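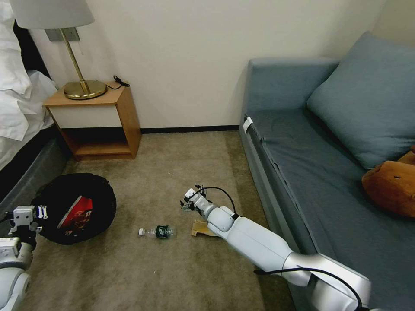
Rattana Mahawong reckons the last version of this guide went from "bolt it together" to "let it tidy the bedroom" with hardly a word in between, and that she spent a whole evening wondering why her right arm stopped short every time it reached for the floor. Fair enough, Rattana! I've rewritten the section from scratch and put the cable business near the top.

Section 6: First floor pick-up

By now you should have both arms of the Granach mounted, powered and answering to the controller (if one of them is still sulking, go back to Section 4). We're going to get the right arm to pick a bottle up off the carpet and put it in a fabric bin. It sounds like a small thing and it took me most of March.

Before you start

You'll need a plastic drinks bottle with the cap screwed on tight, a soft-sided bin, and a stretch of carpet the arms can reach without touching any furniture. Practise with the bottle empty if you can. A bit of water in it shifts the weight as it lifts, and that's a headache you can save for later.

CAUTION: Keep the stop button in your hand, and I do mean in your hand. Mine was on the windowsill the first time and I had to climb over the bed to get to it.

Setting the cable slack

1. Switch off the arm power but leave the controller on, so you can still read the joint angles.

2. Hold the right forearm with both hands and move it gently through its whole reach, from folded up to gripper near the floor. Watch the black cable as you go. It wants to make an easy loop at the lower part of the arm and another over the wrist.

3. If the cable goes tight anywhere, slide the clip on the forearm back 10 mm and try again. Tight cable was Rattana's trouble: the motor felt the pull, decided it had hit something and gave up.

4. Do the same for the left arm. I know the left one has less to do in this test, but you'll only forget otherwise.

Note: don't go mad with the slack. Elin Edwards left so much on hers that the loop caught on a drawer handle, and she had to print a new clip.

Setting the floor height

5. Power the arms up and choose Floor Teach from the menu. Set the speed to 20 per cent and leave it there for the rest of this section.

6. Open the right gripper and jog it down until it's hovering just over the carpet. Press Save Low. On thick carpet I stop a bit higher and let the fingers sink into the pile on the way down – hard floors want more care, and Meirion Owen has written that up for his workshop in Trovach (see the appendix).

7. Raise the arm, lower it again with Go Low, and check that it comes back to the same place. Do this 4 times. If it drifts, one of the shoulder bolts needs nipping up.

Placing the bottle and the bin

8. Lay the bottle on its side in the middle of your clear patch, with the cap pointing away from the right gripper.

9. Stand the bin over on the left, close to the left gripper. Pull its top open as wide as it'll go.

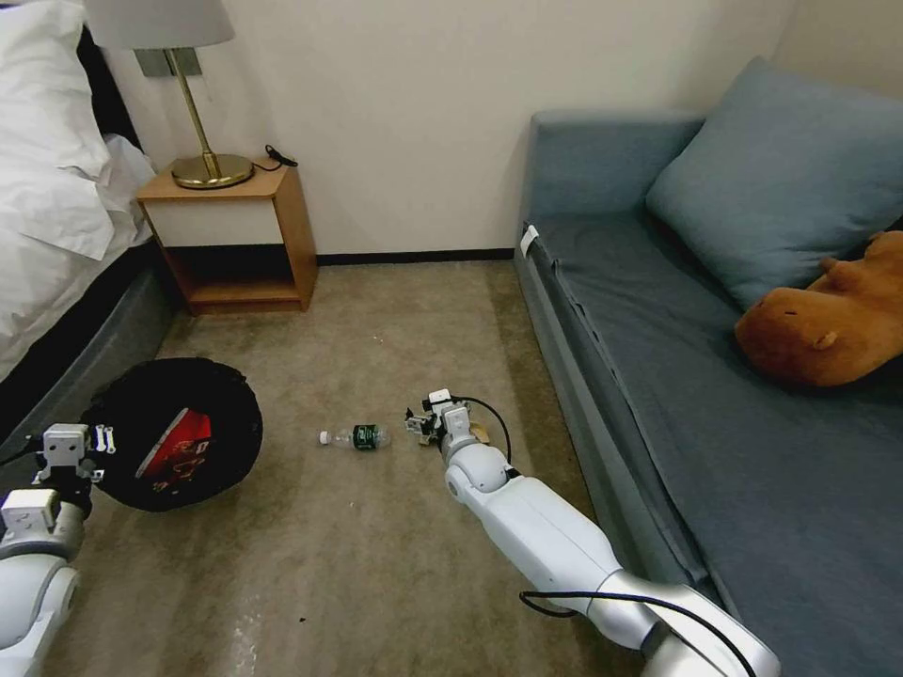

A floppy bin will sag shut sooner or later, and it's worth knowing what to do about it. I started out putting something heavy in the bottom, which helped a little. These days I let the left gripper rest by the rim and teach it a Hold position, and that works much better for me. Bring it in slowly from the side, press Save Hold, then nudge the bin with your foot to see whether it stays put.

Running the pick-up

10. Move yourself out of reach of both arms. Children, dogs and Llewellyn (my cat, very nosy) go in another room with the door closed.

11. Press Step, not Run. The arm will do one movement each time you press, so you can stop between them and have a look.

12. When the fingers are either side of the bottle, check that they'll close on the label area and miss the cap. Jog across if they won't.

13. Press Step to grip, and again to lift. If the bottle slips, raise the grip force by one notch and go back to step 11.

14. Keep stepping until the bottle is over the bin, then release.

CAUTION: if the gripper presses down into the carpet and the motor starts to whine, hit stop straight away. Raise Save Low a touch before you have another go.

Once you've had 6 clean pick-ups in Step mode you can try Run, still at the slow speed. Write your Low and Hold numbers inside the controller lid, as the Drolau board loses them when you update it. Section 7 covers soft things like socks.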